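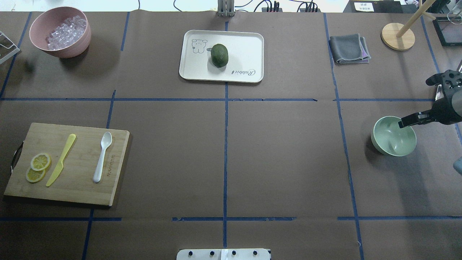 Subject: Re: Herville hall kitchen, hire terms from April

Thanks for sending the draft round. I read it last night and have a few comments, mostly on the deposit.

> The new terms would apply to all bookings from April. Kitchen hire
> goes up to 113 for a full day, with a deposit of 400. The deposit is
> returned within 4 weeks if the kitchen is left clean. Groups that
> want the cold store need to say so when they book.

The day rate is fine with me. We paid nearly that at Balia last year and had to bring our own pans.

The deposit is too high for small groups. Our supper club has one bank account and it rarely holds much more than 400. If that sum is tied up for four weeks after every supper, we can't book the next one. Could regular users leave one deposit for the whole season? Van Hecke did this when they ran the old canteen, and I don't remember any trouble over it.

On the cold store, please add what it costs. The draft says to ask for it but gives no price. I'd also like to know if the key is handed over with the kitchen key or has to be picked up at the Lilent office. That office closes at 2, and most of us are at work then.

> Hirers must remove all waste on the day.

Does this include cooking oil? The last list had a drum for it behind the building. I went by last week and couldn't find it. If it's gone, the terms should say where to take the oil.

One small thing: section 2 says "hall" in some places and "premises" in others. I think both mean the kitchen plus the corridor, but it would help to use one word.

I can't make the meeting, so please count this as my reply. If the season deposit goes in, I have no objection to the rest.

Supper club, Herville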